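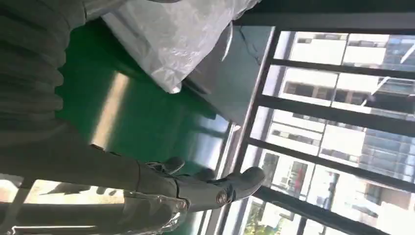
I printed 40 of my photos in September and I haven't been this excited about my hobby in years. Proper prints, on matte paper, big enough to hold with both hands! Before that I had 3952 pictures sitting on my phone and could have described maybe a dozen of them to you.

Printing makes you choose, and choosing is where I think most of us learn to see. I'd taken the same jetty at Kincaid over and over, and on a screen every version looked fine. Laid out on the kitchen table, one was clearly better - the horizon was straight and the colour of the water hadn't gone that strange electric blue. I had my favourite wrong the whole time.

My friend Usha Thevar reckons paper is a waste when a tablet shows everything brighter. She's right about the brightness. But she's also picked up my little stack every time she's come over, and she has never once asked to scroll through my phone.

You don't need a fancy printer either. The chemist's machine will do, or a mail-order lab if you can wait. Pick ten, get them done small, stick them on the fridge and leave them there for a month. The ones you still like at the end of it are worth printing bigger, and I'd love to hear which they were.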